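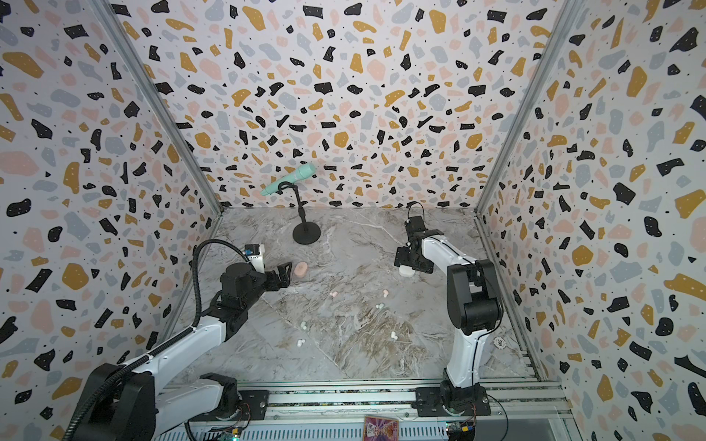
3 August 2025

Notes on the terrazzo panels and the marble floor, plus the toy microphone. Svenja Aebischer asked me to write it up so the next set of walls doesn't start from zero.

Panels first. The print is the Preltow file, the one with black, mustard, pale pink and light blue-grey chips on off-white. I still think the black chips are too sharp next to the others. The mustard and pink ones are rounded and sit quietly; the black ones read as broken pottery from a distance. Lindalva Miranda likes them that way and says a terrazzo with only soft blobs looks like a pajama fabric. Leaving it. If we reprint, I want to try the same file with the largest chips taken down in size and the small speckles left alone. The speckles do a lot of work. On the first proof in June they had dropped out between the big pieces and the whole sheet went flat.

Back, left and right walls are all from one order. Color match between them is good. Pattern does not continue around the corners and I didn't try to make it. The aluminum posts cover the seams, so the eye doesn't look for a match. I trimmed the back panel twice. First cut was 2 mm proud on the right side and bowed when the post went on. Lesson for next time is to dry fit with the post in hand before peeling anything.

Cleaning: damp microfiber only. I tried a little of the citrus spray on an offcut and the black ink came up on the cloth. The mustard held. Put a label on the spray bottle.

Floor. Grey marble effect with white, beige and brown veins. It came from the Guimarães sample book, second choice, after the plain grey we wanted was discontinued. I was against it. Busy floor under busy walls sounded like a headache, and the first day it was one. After a week I mind it less. The brownish band across the middle is the part I'd change. It is darker than the rest and small beige or brown objects get lost on it, so put those anywhere else. Mint, white and black objects are fine wherever they go.

There is a faint seam running diagonally across the near part of the floor. I went over it with the roller again this morning. You can feel it with a fingernail but a card slides over without catching. Good enough. Not going to lift it.

Microphone. Toy, mint green, grille head a shade darker than the handle. Black stand with a round base and a curved clip at the top. It's out of the Plasto box, the one with the lid that doesn't close. I have it toward the back wall, left of center, mic lying horizontal in the clip with the handle angled down to the left side and the head out over to the right of the pole.

Things I noticed while setting it up:

The clip grips harder than it looks. Push the handle in from the open side and don't twist it. Twisting walks the whole stand across the floor.

The handle wants to be in the clip close to its middle. Too far toward the head and the mic tips down at the back. I did this 7 times with small changes and wrote the good position in pencil on the handle underside, a short line.

The base is light. I weighed down an old one with a steel washer glued under it and it stood better, but it also rocked, as the washer was thicker than the rim. If anyone does it again, use the thin washers from the drawer marked Wakotero. I'd like to see how far we get with the base as it came before adding anything to it.

The base sits flat on the marble sheet. No wobble when I pressed on each side in turn.

Mint against the terrazzo is a nice choice, whoever packed that box. None of the chips are green, so it stands out even with all the color behind it. The black pole is the weak part. It is thin, and when it lines up with one of the jagged black chips on the back wall you lose a piece of it. Moving the stand a hand's width to either side fixes that. Check by crouching in front before leaving it.

Spare stock: one uncut terrazzo panel behind the tall cabinet, standing on its long edge. Please don't lay it flat under anything. Floor sheet offcuts are in the tube, enough for a patch and no more. I have asked Svenja for a quote on a second floor in a plainer pattern. Lindalva wants to see it next to the walls first.

To do: label for the spray. Refit the lid on the Plasto box or find another box. Sand 3000 on the cut edge of the spare panel, it still has a burr. Order thin washers.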